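작업 노트, 162쪽
2018년 8월 8일
신콤(Cindcombe) 공방, 도형 블록 놀이판

드디어 판 위에 블록을 올려 봤다! 따로따로 볼 때는 판은 판이고 블록은 블록이었는데, 같이 놓으니까 처음으로 한 세트처럼 보인다. 오전 내내 기분이 좋아서 커피도 안 마시고 계속 만지작거렸다. 잊기 전에 적어 둔다.

먼저 판 이야기. 에체베리(Echeverri)에서 받은 단풍나무 판을 그대로 쓰기로 했다. 지난번까지는 무늬가 거의 없는 판을 골라야 한다고 우겼던 사람이 나인데, 오늘 의견을 바꾼다. 물결무늬가 생각보다 훨씬 곱다. 창가에 가져가서 비스듬히 기울이면 밝은 띠와 어두운 띠가 번갈아 살아나고, 눈높이를 낮추면 또 다르게 보인다. 웨인(Wayne Friesen)은 얼룩덜룩해서 블록 색이 묻힐 거라고 걱정했지만 나는 반대로 본다. 블록 색이 워낙 또렷해서 바탕이 이 정도로 움직여 줘도 끄떡없다. 흰 멜라민 판 위에 올렸을 때는 블록이 무슨 견본품처럼 보였다. 나무 위에서는 장난감으로 보인다. 이 차이가 크다.

사포질은 손으로 했다. 40분 넘게 걸렸고 팔이 좀 뻐근하지만, 손바닥으로 쓸어 보면 그만한 값을 한다. 결을 따라 길게 밀고, 마지막에는 힘을 거의 빼고 사포 무게로만 지나가듯이. 모서리는 2mm 면치기. 처음엔 더 둥글게 굴리고 싶었는데 그러면 판이 도마처럼 보인다고 케이샤(Keisha Quintanilla)가 말렸고, 듣고 보니 맞는 말이었다. 아래쪽 모서리도 똑같이 쳐 두자. 아이들은 판을 들고 다닐 때 위보다 아래를 잡는다.

마감 오일은 아직이다. 로슬로(Loslow) 오일을 자투리에 발라 둔 것이 있는데 색이 꿀처럼 깊어져서 마음에 쏙 든다. 다만 노란 계열 블록과 너무 가까워지지 않을지는 봐야 한다. 자투리를 판 옆에 세워 놓고 며칠 지내 볼 생각. 자와드(Jawad Usmani)가 물비누 마감도 해 보자고 한다. 밝기는 그쪽이 더 잘 지켜질 텐데 물자국이 문제다. 둘 다 해 보면 되지! 자투리는 넉넉하다.

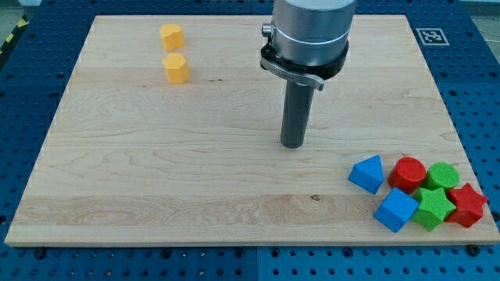
놀이 규칙보다 배치가 먼저라는 생각이 점점 굳어진다. 설명서를 읽고 시작하는 아이는 드물고, 대개는 판에 놓인 모양을 보고 바로 손을 뻗는다. 그래서 첫 모습을 정해 두고 싶다. 지금 제일 마음에 드는 건 '모여 있는 무리와 떨어진 짝' 배치다. 오른쪽 앞 구석에 여러 색을 바짝 붙여 두고, 왼쪽 뒤에는 노란빛 도는 주황색 하트 기둥과 육각기둥만 앞뒤로 세워 두었더니 그 사이 나무 바닥이 넓은 마당처럼 느껴진다. 저 짝이 왜 따로 나가 있을까, 누가 저기로 건너갈까, 벌써 이야기가 생기지 않는가. 파란 정육면체를 살짝 비틀어 모서리를 앞으로 내민 것도 좋았다. 줄 맞춰 세웠을 때보다 훨씬 건드리고 싶어진다. 그리고 판 앞쪽을 길게 가로지르는 어두운 결! 가운데쯤 작은 옹이까지 박혀 있어서 나는 이걸 강이라고 부르기로 했다. 옹이는 징검돌.

강 이야기를 했더니 리고베르토(Rigoberto Huamán)가 그럼 판마다 강이 다르겠다고 한다. 바로 그거다! 판마다 결이 다르니 지도도 다 다르다. 어떤 판은 강이 없고 언덕만 있을 것이고, 어떤 판은 옹이가 구석에 있어서 섬이나 우물이 될 것이다. 그러니 옹이 있는 판을 불량으로 빼던 기준을 고치자고 제안한다. 손톱에 걸리거나 속이 들뜬 옹이만 빼고, 작고 단단한 것은 남긴다. 설명서에 "당신의 판에서 강을 찾아보세요" 한 줄을 넣으면 어떨까. 케이샤에게 문구를 부탁할 것.

블록 이야기. 드레누스(Drenus) 폼은 손에 쥐는 맛이 참 좋다. 단단한 플라스틱처럼 딱딱 부딪치지 않고, 판에 떨어뜨려도 소리가 툭 하고 끝난다. 교실에서 여럿이 한꺼번에 쓸 물건이라면 이건 정말 큰 장점이다. 표면이 보송해서 원기둥을 세워 두고 손을 떼는 순간도 불안하지 않다. 자루째 달아 보니 780g. 자루 하나를 한 손으로 들고 판은 옆구리에 끼고 계단을 올라가 봤는데 거뜬했다.

모양별로 느낀 점을 적는다.

원기둥: 세우면 탑, 눕히면 바퀴. 제일 먼저 손이 간다. 빨강과 초록을 나란히 세워 두면 키를 맞대고 선 이웃 같다. 윗면이 넓어서 다른 블록을 얹기도 좋다.

삼각기둥: 지붕으로 쓰라고 만든 줄 알았는데 눕혀서 경사로로 쓰는 쪽이 더 재미있다. 파란 것을 기대어 놓으면 뾰족한 면이 위로 들려서 배의 앞머리 같기도 하다. 강과 배라니, 이건 우연치고 너무 잘 맞는다.

정육면체: 심심하다고 생각했는데 취소한다. 다른 모양이 전부 정육면체 덕분에 선다. 다음 주문에서는 비율을 올리자.

하트 기둥: 가장 걱정했던 모양이다. 귀엽기만 하고 쓸모가 없을까 봐. 세워 보니 둥근 윗부분이 의외로 조각처럼 당당해서 마음이 풀렸다. 위에 뭘 쌓기는 어렵지만 그게 또 꼭대기 장식으로 딱이다. 빼자는 의견은 오늘부로 철회!

육각기둥: 숨은 보석. 옆면이 평평하게 꺾여 있어서 눕혀도 구르지 않고 멈춘다. 면끼리 붙이면 벌집이 되니까 이것만 모은 작은 자루를 따로 만들어 보고 싶다.

작업대에 대해서도 한 줄. 구멍 뚫린 파란 금속 작업대 위에서 보니 단풍나무가 유난히 따뜻해 보인다. 파랑이 나무의 노란 기운을 끌어내는 모양이다. 그래서 포장 안쪽 종이를 갈색 크라프트지로 하려던 계획도 다시 생각 중이다. 상자를 열었을 때 파란 종이 위에 판이 누워 있으면 얼마나 예쁠까. 종이값은 웨인에게 물어봐야 한다. 웨인은 틀림없이 한숨부터 쉬겠지만 색 견본을 보여 주면 넘어올 것 같다.

할프단(Halfdan Vídalín)이 점심 먹고 들러서 판을 보더니 말없이 하트를 강 건너편에 옮겨 놓고 갔다. 반응이 그거 하나였는데 나는 그걸로 충분히 신이 났다. 어른도 그냥 못 지나간다는 뜻이니까.

아직 안 풀린 것들.

블록 테두리에 때가 타는 문제. 연한 색이 특히 걱정이다. 미지근한 물에 비누 조금 풀어서 눌러 빠는 방법을 자와드가 시험해 주기로 했다. 색이 빠지는지, 마른 뒤에 모양이 그대로인지 같이 볼 것.

판이 휘는지. 얇은 쪽 자투리를 창턱에 놓아 두고 아침저녁으로 곧은자를 대 보자. 지금 두께로 괜찮을 거라고 믿지만 믿는 것과 재는 것은 다르다고 리고베르토가 지난주에도 잔소리를 했다.

미끄럼. 오일을 바르면 경사로로 쓴 삼각기둥이 밀려날 수도 있다. 마감한 판과 맨 판을 나란히 놓고 비교할 것. 뒷면에 펠트를 붙일지는 그다음에 정한다.

자루 끈. 지금 끈은 너무 길다. 반으로 줄여도 된다.

이름. 나는 여전히 '마당판'이 좋다. 케이샤는 '강판'이 웃기다고 하는데 그러면 무를 갈아야 할 것 같아서 안 된다.

9월에 학교 두 군데서 써 보기로 했으니 그 전까지 판 마감과 자루만 정하면 된다. 내일은 결이 가장 요란한 판을 꺼내서 같은 배치로 올려 보고, 그 판에는 강이 어디로 흐르는지 연필로 옮겨 그려 둘 것. 얇은 종이 새로 꺼내 놓기.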